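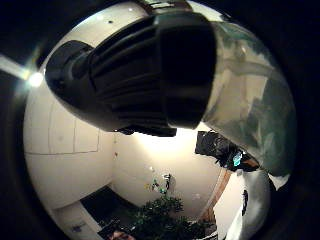
Slide 1: white cabinets, white ceiling, one round light.

Leave this one up while people find seats. Say hi, say thanks to Ravindra for setting up the chairs, then start.

So — the cabinets. Flat white doors, thin seams, and that's about all the decoration you get. I love them. I also spent most of March standing in front of doors like these with no idea where the colander was, and that's really what tonight's talk is about. How do you live with a kitchen where everything is hidden?

Ask for hands: who has opened three doors this week looking for one mug? (Wait. Let them laugh. If no hands go up, tell the Bullmont story about the lost cake pans and move on.)

Point at the light on the left. Lovely and bright, sure, but a ceiling light shines on the outside of a cabinet and does very little for the back of a deep shelf. I bought stick-on lights for mine, a pack for under 20 dollars, and I put the first one in upside down. Tell them that, it's true and it helps.

Then point lower down, left side, to the little bluish mark on the cabinet face. Good moment to bring up labels! My own system is small colored stickers, one color per shelf. Blue is baking at my house. Guests ask what the dots mean and my kids get to explain it, usually wrong.

Next bit, the 15 minute sort. Pick one door. Just one, please, don't empty the whole kitchen onto the floor like I did in Plisalmont. Take everything out, wipe the shelf, put back what you used last month. The rest goes in a box with the date on it. Mine says 4 May 2019 and I haven't opened it yet, so I think we know how that ends.

Somebody always asks about cost. When we moved to Jamton I priced new shelf inserts and they came to some 200 dollars, so I went with old shoeboxes cut down to size. They look fine. The door is shut anyway!

Slow down here, I rushed it last time. Tall cabinets: heavy things low, light things high, and keep the step stool somewhere you can reach without the step stool. Mention my aunt in Pärn, who keeps hers behind the flour.

Handout goes around now. It has 18 lines, one for each door or drawer, and it's fine to leave some blank. Pens are in the tin by the coffee.

Questions until the coffee runs out. Ravindra has the spare handouts and the key for locking up.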